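Giving up the car, two months on

May 6, 2023

I sold the car in March. It was twelve years old, the MOT was coming up, and the garage had already warned me about the rear brakes. I'd been saying for ages that I could manage without it, and Yaryna Ivanyshyn at work got tired of hearing me say it and told me to either do it or stop talking. So I did it.

The sale itself was dull. A man came, drove it round the block, knocked a bit off the price for the scratch on the passenger door and took it away. I stood on the pavement for a minute and then went in and cancelled the insurance, which took far longer than selling the car had.

The first thing I noticed was the mornings. My bus is the early one, and the stop is at the top of the hill with no shelter. In the car I wore a shirt and kept a coat on the back seat. Now I dress for the bus stop first and the office second. I've gone back to wool and knitwear after years of not bothering, and I put things out the night before so I'm not hunting for them in the dark.

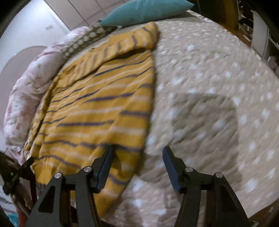

Yellow stripes on the bed.

The bus is fine, mostly. It takes longer than driving did, but I read on it. I've finished more books since March than in the whole of last year. The bad days are when one doesn't turn up and the next one is full. That has happened 3 times so far, and on one of them I was late for a meeting and had to explain myself to a room of people who all drive. I now keep the number of a taxi firm in my phone and have used it once.

Food shopping took some working out. I used to do one big shop and fill the boot. The first week I tried the same thing on foot with two bags and a rucksack, and my hands hurt until the next day. Kha Hoàng next door lent me her trolley and I ended up buying one of my own, a plain black thing with decent wheels. I go twice a week now and buy less each time. I throw less away too — there isn't much chance for a cucumber to go soft at the back of the fridge when it was only bought the day before.
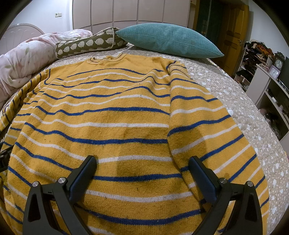

The striped jumper, with its ribbed neck.

Heavy things get delivered. Cat litter, potatoes, washing powder. I felt bad about that at first, as if it was cheating, but the van is coming down our road whether I order or not.

What I do miss is visiting people. My brother lives in a village with one bus in the morning and one back in the afternoon, and nothing at all after that. I've been over once, and he had to drive me to the station in the evening, so there was a car in it anyway. I've looked into hiring one for the odd weekend. The place by the station wants a deposit and closes at midday on Saturdays, so I haven't got round to it.
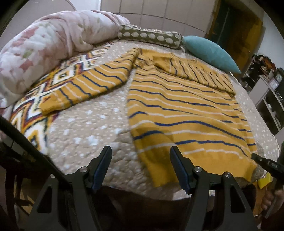

Long sleeves, plain hem.

As for money, I'd rather wait for a full year before I add it up. The insurance refund came to £299 after their fee, and that went straight into savings. I've spent some of what I'm not spending on petrol on a bus pass, a better umbrella and a pair of shoes that don't let water in. The shoes were the best buy of the lot and I should have had them years ago. 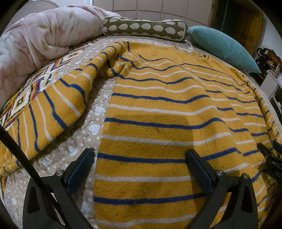
I walk a good deal more than I did. I haven't lost any weight, in case anyone is wondering, but I sleep better and my knee has stopped clicking on the stairs. I know more of the town as well. There's a cut-through behind the library that I'd never used, and a bakery on the other side of it that sells off its rolls late in the afternoon.

A few people have asked whether I'll buy another car when winter comes. I don't know yet. I've told myself I'll see one January through at that bus stop before I decide. In the meantime, if anyone local has hired a car for a weekend and can recommend somewhere that opens on a Sunday, please leave a comment.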